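Prulley Film Club: Frequently Asked Questions

These are the things people ask us at the door, by email and occasionally through the letterbox. If yours isn't here, ask anyway. We may add it, or we may pretend we didn't hear.

What is the Prulley Film Club?

We show old and oldish films on a big screen to people who could have stayed at home. The season runs from September to May, with two screenings a month, and a break over Christmas when we can't compete with free television and leftover ham.

Where do you meet?

Upstairs at the Guo Rooms, behind the bakery. The entrance is the green door on the side street. The blue door leads to a dental practice, and they have asked us to be clearer about this.

What sort of films do you show?

Mostly European and Asian cinema from the 1930s to the 1980s, with a British film whenever we feel homesick. We lean towards directors who had something to say and took their time saying it. Last season we had a run of postwar Italian dramas, three silent comedies with live piano, and a Hungarian film about a well, of which opinions differed. One member described it as the finest thing he had ever seen. Another asked for the well to be banned.

Who chooses the programme?

Members put titles forward in March and vote in April. Anything with enough votes goes on the list, then we find out which of them we can get hold of, which removes about as many as you'd fear. Lobbying is allowed. Bribery has been tried (shortbread) and did no good, though we did eat it.

How much does it cost?

Full membership is £40 for the season and gets you into everything. Guests pay £5 on the night. Under-18s come in free with a member, and seem to enjoy the silent comedies more than anyone.

Can I just turn up?

Yes, as long as there's a seat. The room holds 177, a figure set by the fire officer and not by our ambitions. We have filled it once, for a Japanese ghost story at the end of October. On a normal night you can put your coat on the chair next to you and your bag on the one after that.

What time should I arrive?

Doors open at 7 pm and the film starts at 7.30. It does start at 7.30. There are no adverts and no trailers, so the cushion of twenty minutes you have come to rely on at the multiplex does not exist. Latecomers are let in at the back, quietly, and judged.

Are the films subtitled?

If they aren't in English, yes. We don't show dubbed versions. For English-language films we use captions whenever the disc or file has them, and the programme marks these with a C. The screen is high enough for most people to read over the head in front, but if you are on the short side, go for the raised rows at the back.

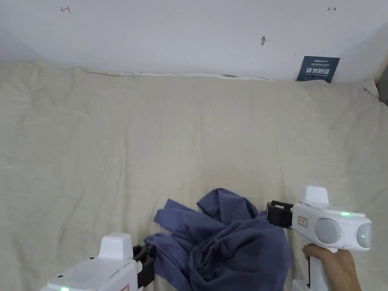
Do you show anything on real film?

Now and then. We own a pair of 16mm projectors, one of which works, and a collection of 300 reels left to the club when the old Drunia picture house closed. It's mainly travelogues, cartoons and public information films on such matters as crossing the road. We run one before the main feature a few times a season. The colours have gone rather pink, so the Alps look sunburnt.

Most features are shown digitally. Purists are welcome to sigh, but please do it before the titles.

Is there an interval?

Only for films longer than two and a half hours. We try to put it where the film-maker would have wanted it, and failing that, where the bladder would.

Is there food and drink?

Tea, coffee, beer, wine and cake are sold in the lobby until the film begins, and you can take them in with you. Crisps are tolerated during battles and storms. We have no popcorn machine and the question has been settled, so please stop leaving brochures on the counter.

Do I have to stay for the discussion?

No. The talk afterwards lasts half an hour or so and plenty of people slip off at the credits. If you do stay, you don't need to have read anything or to know what a dissolve is. "I didn't like it" is a perfectly good opening. "I didn't like it and here are eleven reasons" is also fine, but someone will need to lock up.

What is Pornness, and can I open the email at work?

You can. Pornness is a village four miles up the valley, and it has our sister club. They have lived with the name for centuries and have heard your joke. We run a joint weekend with them every spring, showing five films over two days in their village hall. Our emails about it tend to end up in spam folders, so if you've heard nothing by March, have a look in there.

Is the venue accessible?

There is a lift to the screening room, reached through the main lobby, and spaces for wheelchairs in the third row and at the back. The hearing loop works best on the left-hand side. Assistance dogs are welcome. The toilets are on the same floor as the screen, including an accessible one.

Can I hire your screen?

Members can borrow the small portable screen and its stand for a £2 booking fee and the promise to bring it back. The large one is fixed to the wall and stays there.

How do I suggest a film?

Use the slips in the lobby or reply to the monthly email. Title, director and year are helpful. "The one with the train" is less so, although we did work it out in the end and are showing it in February.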